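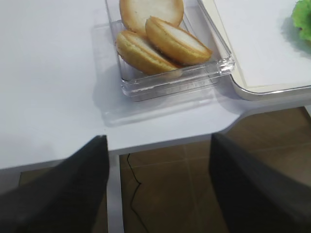
## 4. Setting up the layered-assembly task

Section 4 covers the table layout, the wrist view check and the recording of one trial for the Pludollow method. Finish Section 3 (arm homing and gripper travel) before you start.

The method splits a long assembly into single-layer steps. The policy gets the camera views and a short text prompt for the next layer, and it has to pick that layer and place it on the stack. In the Skencombe runs we trained on 2,288 single-layer clips. Splitting the task this way made failures easier to sort, but it also made the results more sensitive to layout. Keep to the steps in order.

### 4.1 Lay out the table

1. Put the serving tray at the center of the table.
2. Set the bun container on the left wing.
3. Set the lettuce and cheese container behind the tray.
4. Set the patty and tomato container on the right wing.
5. Run the arm through its reach test (Section 3.6) with all containers in place.

**Note:** Thin items are the hardest to separate. Fan or lean them so that each piece has one free edge.

**Caution:** Keep hands off the table while the arm is enabled. Use the pause key, wait for the steady light, then reach in.

### 4.2 Check the fixed view

1. Open the Bouvier viewer and select the fixed camera.
2. Check that the tray and the layer in progress are in view.
3. Save a reference still. Later sessions are lined up against it.
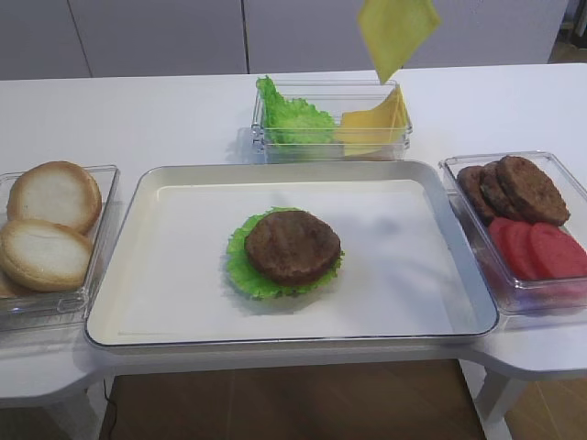
Layer order is set in the plan file, one line per layer, and the policy never sees the lines ahead of the current one. A new prompt is sent only when the previous layer has been marked as placed. With the patty on the lettuce and a slice of cheese in the air over the containers, the active line should read `cheese`. If the viewer shows a different line, stop the trial and reload the plan - don't edit it while the arm is moving.

### 4.3 Check the wrist view

1. Select the wrist camera.
2. Open the gripper fully. Both fingertips must show at the bottom of the view.
3. Move to the bun approach pose. The buns must be visible past the fingertips.
4. Close the gripper on a spare slice of cheese at the lowest force setting. Raise the setting one step at a time until the slice holds without tearing. 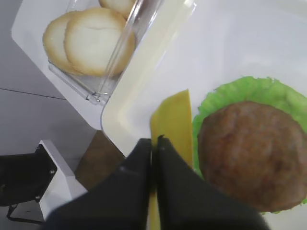

*Figure 4-3. Wrist view with a cheese slice between the fingers, next to the lettuce and patty.*

**Note:** A slice held near one end tends to fold at release. Log these placements as `partial` even when the slice lands on the stack.

### 4.4 Record a trial

1. Enter the trial number and the plan file name.
2. Start both camera streams, then enable the arm.
3. Let each layer run for up to 60 seconds. After that the trial moves to `timeout`.
4. Mark each layer `placed`, `partial` or `missed`.
5. Stop the streams before you clear the tray.

Run eight trials per layout. If you have to drop one, keep the other seven and repeat the dropped one with the same plan file. Don't average across layouts. The Wisonthorpe scoring script expects one folder per layout and will reject mixed folders.

**Caution:** Food used in trials is not for eating. Throw it out at the end of the session and wipe the fingers down before the gripper is parked.

For scoring and the format of the results table, go to Section 5.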